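Gramum社区餐桌铺子秋天开张：一张长桌、一锅汤，还有你

我是Bohumila Sokol，Gramum的店主，也是这份新闻稿的作者。朋友劝我找个公关公司来写，我想了两天，还是自己动手了。开店这件事我从头跟到尾，换别人来讲，肯定会漏掉我最想说的那几件小事。所以各位编辑、各位街坊，请多包涵，这篇稿子会有点啰嗦！

先说正事：Gramum将于十月在Cirnville老城区开门营业，地址就在旧邮局后面那条斜坡路上，门口有一棵歪脖子梧桐，很好认。我们是一家小餐馆，也是一家卖干货和面包的铺子，白天卖，晚上做饭。店里一共60个座位，其中有一半都围着长桌，也就是说，你来吃饭，旁边很可能坐着一个不认识的人。这是我故意的（我妈听了直摇头，说谁愿意跟陌生人挨着喝汤，可是她自己试菜那天跟隔壁修鞋的师傅聊到快打烊）。

为什么要开这么一家店

我在Cirnville住了19年，搬过三次家，始终没离开过这几条街。老城区以前吃饭的地方很多，卖馅饼的、卖炖菜的，还有一家只做鱼汤的，后来一家接一家关了门，铺面改成了仓库或者干脆空着。我下班回家，常常提着一袋超市的冷三明治从那些卷帘门前走过去，心里很不是滋味。

去年冬天，我跟Njoroge Wanyama在他家厨房里煮了一大锅豆子汤，煮多了，就端到楼道里分给邻居。那天晚上楼道里站满了人，有人端着碗坐在台阶上，有人回家拿了半条面包出来。Njoroge说，你看，这不就是一家店吗？我当时笑他，第二天早上就开始打电话问房租了。

菜单是怎么定下来的

Njoroge是我们的主厨。他做菜很慢，脾气很好，对洋葱的要求高得吓人。开业菜单上有19道菜，听起来不少，其实里面有好几道是同一锅底汤变出来的。我自己最喜欢的是烤南瓜配酸奶和黑麦碎，还有一道小火焖的羊肩，要提前一天订。素菜占了大半，价钱定得尽量让人可以一周来两回。

Sakda Phetsri负责面包和甜点。他凌晨三点半就到店里，谁劝都没用，他说面团不等人。他的椰奶米糕本来是做给自己当早餐的，被我偷吃了一块之后就上了菜单，现在是我们试营业时卖得最快的东西。黑麦面包每天下午四点出第二炉，下班路过的朋友可以赶这一炉，还热着。

说到食材，我们跟郊外的Mwakalinga农场签了整年的供货。他们种什么，我们就做什么，所以菜单会变，上周的茴香这周可能就没有了，请不要生气。根茎类和鸡蛋每周一送到，青菜送得更勤一些。农场的人第一次来店里送货，把萝卜直接倒在了吧台上，Njoroge高兴得像过节。

关于那张长桌和Kindness晚餐

店里的装修是Danylo Bilyk做的。他以前给剧院搭布景，现在专门修旧房子。我跟他讲，我不要吊灯，不要霓虹字，也不要那种坐十分钟就腰疼的高脚凳。墙面保留了原来的砖，刷了一层很薄的白灰，地板是他一块一块打磨过的。至于桌面，我们为颜色吵了整整一个星期，他要深胡桃色，我要浅的，像燕麦粥一样的颜色，碗放上去好看，洒了汤也看得清楚。最后听我的！（他到现在还说深色更耐看，随他说吧。） 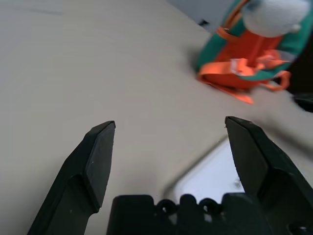

每个月的Kindness晚餐

这是我最想请大家帮忙传出去的一件事。从开业那个月起，每月最后一个星期四晚上，Gramum不印菜单，也不收固定的钱。大家围着长桌坐下，厨房上什么就吃什么，吃完之后往门口的罐子里放多少，你自己决定，放不了也没有关系，不会有人看着你。罐子里的钱全部用来支付下个月的晚餐，余下的给街口的小学添早餐。

这个晚餐我们取名叫Kindness，有人嫌土，我倒觉得挺好，直来直去的。试营业的时候我们悄悄办过一回，来的人里有刚下夜班的护士，有带着双胞胎的年轻爸爸，还有一位老先生，自己带了一瓶腌黄瓜，挨个儿给大家夹。我在后厨洗碗洗到手都皱了，心情好得不得了。

想参加的话，请提前到店里登记名字，留个电话就行。带小孩的请说一声，我们会准备矮一点的椅子。有忌口也请写清楚，尤其是坚果，Sakda什么都想往里放坚果。

开业那一周的安排

开业周每天上午十点开门卖面包和干货，中午不做堂食，晚上五点半开始上菜，九点半厨房收工。第一天晚上不接受预订，先到先坐，排队的时候我们会端热汤出来给大家暖手。从第二天起可以订位，六人以上的请至少提前两天告诉我们。

我们还准备了一点开业礼物：最多700只手工缝的布面包袋，买一条黑麦面包就送一只，送完为止。袋子是我和几位邻居晚上边看电视边缝的，针脚有粗有细，请挑你喜欢的拿。

Toivo Rissanen会在开业周的晚上来拉手风琴。他住在店的楼上，当初我最担心的就是他嫌吵，特意提着蛋糕上去赔不是，结果他问我店里缺不缺拉琴的。他会的曲子很多，也接受点歌，不过请不要连着点同一首圆舞曲，上次试营业有一桌点了四遍。

给媒体朋友的话

想来采访、拍照或者单纯来喝碗汤的记者朋友，请在下午两点到四点之间过来，那段时间厨房不太忙，Njoroge也比较愿意说话。采访Sakda的话得赶早，他中午就回家睡觉了。如果您想跟我们去Mwakalinga农场看看，可以坐送货的车一起去，座位只有一个，路有点颠，记得穿不怕脏的鞋。

我们还在找两位晚班的服务员和一位周末洗碗的帮手，有经验当然好，没有也可以慢慢学，员工餐管饱。有兴趣的朋友直接推门进来找我，我多半在吧台后面，围着一条蓝围裙。

联系人：Bohumila Sokol，Gramum店主
到店时间：每天上午十点以后
地点：Cirnville老城区，旧邮局后面的斜坡路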